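Right arm drops out when both grippers are on the same item: how to find it and fix it

Quick writeup while it's fresh. This is for the two-arm cells with the sorting bins at the back left. If you have one of the older single-arm benches, skip it, different wiring.

What you'll see: arms run fine apart. Both come in to the middle, both get close to the item, then the right arm goes limp or freezes with a comms error. Left arm keeps going for a bit. That's the bad part. It will keep pushing or pulling on whatever the right one was holding.

Error code on ours was 3337. Trovis manual lists it as "link lost" and not much else. We blamed the software for most of April. Chantelle Coetzee swapped the controller, no change. Wasn't the controller. It was the cable on the right wrist.

Before you touch anything

Hit the e-stop. The real button, not the pause in the software. Pause leaves the motors powered and a comms fault can clear itself while your hand is in there. Happened to Thabiso, bruised knuckle, could of been worse.

Hold the arm before you cut power. It drops.

Tell whoever is at the other desk. Tape over the start key if you're alone.

Step 1. Get the fault to come back

Don't start unplugging stuff. You want to see it fail first or you'll never know what fixed it.

Put something flat in the middle of the table. Run both arms in slow, 5 percent speed. Keep the enclosure shut. One person on the e-stop, one watching the log.

Stop at the point where both grippers are at the item and leave it sitting there.
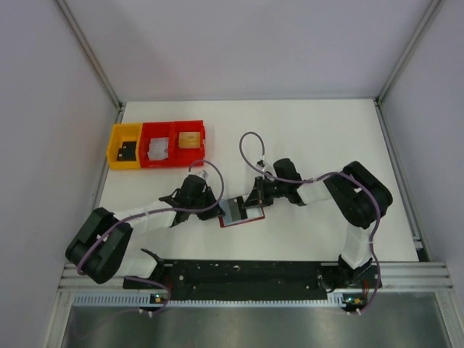
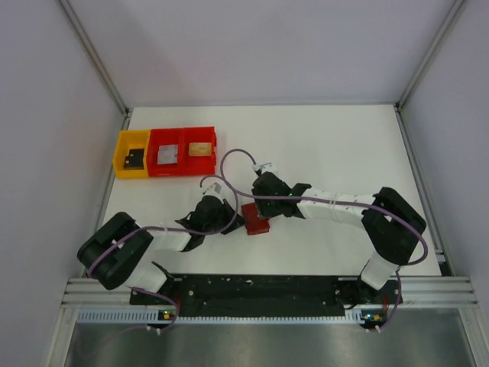
Let it hold for 2 minutes. If the log stays clean, jog the right wrist through its full roll, slow, one way then the other. Ours died near the end of the roll every time, always the same direction. If yours dies at random spots then it's probably power and you want the supply checks page, not this one.

Write down the joint angles when it drops. You need them in step 4.

Step 2. Check the loop

Power off, arm held. Follow the cable from the wrist back to the base with your fingers. Feeling for a flat spot, a kink, anything stiff. Look hard at the place where it goes into the wrist connector and wherever it's tied down on the forearm.

Too tight a tie is the usual one. Cable can't slide so all the bending happens in the last bit before the plug. Wire breaks inside, jacket still looks perfect. Drove us nuts.

Too loose is a problem too. A big loop can snag on the other arm when they work close in. Check both arms while you're at it.

Step 3. Meter it

Unplug both ends. Continuity on each pin, and have someone bend the cable at the plug while you watch the meter. Must bend it! Straight on the bench ours tested good 2 times and we put it back in like idiots.

Any flicker, bin the cable. Don't tape it, don't resolder it. Cut the plug off before it goes in the trash so it doesn't end up back in the spares drawer.

Step 4. New cable

Same length as the old one or slightly longer. We get ours from Jovalach.

- plug in wrist end first
- move the arm by hand to the angles from step 1, then set the slack there
- ties snug, you should be able to slide the cable under them with one finger
- no tie right next to the plug
- base end last

Move the wrist by hand through the full roll with power still off. Nothing should pull.

Step 5. Make the other arm stop too

Do this even if the cable turns out fine. Out of the box the arms on our cell were treated as two seperate machines, so losing one didn't stop the other. Yaryna Sydorenko added a check: link lost on either side, both hold position. In our config it's stop_both_on_link_loss, default is off. Turn it on, restart, then test it by pulling the right base plug at 5 percent speed with nothing in the grippers. Left arm should hold. If it keeps moving, you're not done, leave the cell locked out and get Yaryna.

Then back to step 1, same item, same spot, same hold. Log clean for the whole roll both ways, ok to bring speed back up. Do it in stages.

Put the cable swap in the maintenance sheet with your initials. Gerrit collects the sheets at 1630, so get it in before that or it goes on the next one.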